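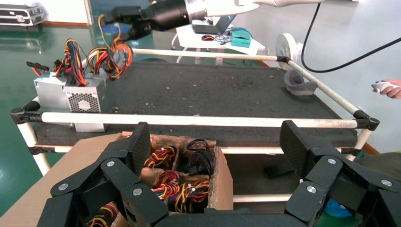 Sábado. July 5, 2025 pone el calendario de la cocina, que lo trajo Glenys de su país y está en inglés, así que yo también lo escribo así.

Hoy he dormido hasta las nueve y me ha quedado todo el día el ruido de la semana en la cabeza. Escribo en español porque la profesora dice que un diario se corrige solo si una lo lee después de un mes. Vamos a ver. Ya tengo un cuaderno entero desde diciembre y los errores de diciembre todavía me dan vergüenza.

La semana ha sido toda de fuentes de alimentación. Los ordenadores viejos llegan a Zallel en jaulas, se abren en la mesa larga, y las fuentes van aparte, por el cobre de los cables y por la chapa. Antes yo hacía esto con alicates y con los pulgares. Ahora las fuentes van a la sala del suelo verde, donde están los brazos, y mi trabajo es tener el mando en la mano y mirar. Mirar cansa de otra manera. Cuando llego a casa no me duelen los dedos, me duelen los ojos y un poco el cuello.

El brazo blanco ya coge bien las fuentes cuando están de lado, con la rejilla del ventilador hacia fuera. Con los cables es otra historia. Los cables salen todos juntos, rojos, amarillos, naranjas, negros, y se levantan como pelo de alguien que acaba de despertarse. La pinza baja, cierra, y a veces coge tres cables y a veces ninguno. Yo sé por dónde hay que cogerlos, por abajo, cerca de la caja de metal, donde el mazo está más apretado. Lo sé mi mano, quiero decir, lo sabe mi mano. Pero explicarlo con un mando blanco y dos palancas es como explicar una receta por teléfono.

Ifans, que es el joven que viene de Pukico con los programas, me pidió el martes que le dijera en palabras cómo lo hago. Me quedé callada mucho rato. En mi lengua tampoco hubiera sabido. Al final le dije: hay que tirar como cuando se saca una zanahoria, primero un poco girando. Lo apuntó en el portátil muy serio. No sé si sirve para algo escribir "zanahoria" en un programa, pero me gustó que lo apuntara.

Después me enseñó una tabla. En la planta pasaban por nuestras manos 3000 fuentes en un mes bueno. Los brazos, en junio, hicieron 1000. El jefe mira la tabla y ve que falta poco para dejar de pagar horas extra; yo miro la misma tabla y pienso quién hizo las otras. Las hicimos nosotras, en la mesa larga, con menos gente que antes. De 15 personas que éramos en el turno de mañana, cuatro pasaron al almacén y dos se marcharon en primavera. No las echaron, eso hay que escribirlo bien. No les renovaron el contrato. Mi profesora me explicó la diferencia gramatical entre las dos cosas y yo le dije que en la cola del paro se nota menos.

A mí me ha tocado la parte buena, y esto me da un poco de culpa. Tengo silla, no llevo los guantes gordos, y me subieron de categoría: ahora soy "operadora de célula". Busqué la palabra en el diccionario y la primera definición era de biología. Glenys Bellis se rió tanto que tuvo que dejar el café. Ella sigue en la mesa larga, y dice que me saludará cuando me divida en dos.

Con Glenys hablé el jueves en serio, en la escalera. Ella no quiere pasar a los mandos. Dice que lleva once años cortando cables y que es la única cosa que hace sin pensar, y que sin pensar es como ella descansa. Yo le dije que la mesa larga no va a durar siempre. Me contestó que ella tampoco -- y cambió de tema. No sé si hice bien en decirlo. A veces en una lengua que no es la tuya las frases salen más duras, porque no tienes a mano las pequeñas palabras para envolverlas.

Lo que más echo de menos es la conversación. En la mesa larga se habla de los hijos, del autobús, de la suegra, y las manos van solas. En la sala verde hay que callar bastante, y si pierdo un segundo la pinza ya está en otro sitio. El viernes estuve dos horas sin decir nada, y cuando fui a pedir agua me salió la voz rara.

También hay cosas nuevas que me gustan. Me gusta cuando sale bien un agarre difícil y lo siento en el estómago, como si lo hubiera cogido yo. Me gusta que la caja de cartón sigue siendo la misma caja de siempre, con los bordes rotos, y que dentro van los mazos con sus bridas blancas igual que antes. Se podría comprar una de plástico, Ifans lo propuso, pero no tiene prisa y yo menos. Y me gusta barrer las migas de la espuma al final del turno, que no es mi tarea según el papel. Lo hago igual.

El lunes empieza el plan que llaman Purgate, que es vaciar el almacén de atrás antes del otoño. En la lista hay 2097 equipos por abrir. Quieren que los brazos trabajen también por la tarde y que yo enseñe a otra persona a llevar el mando. He pedido que sea alguien de la mesa larga. Todavía no me han contestado.

Tengo que preguntar a la profesora si se dice "enseñar a llevar" o "enseñar de llevar", creo que lo primero. Y comprar tomates, que mañana viene Glenys a comer y no tengo nada en casa.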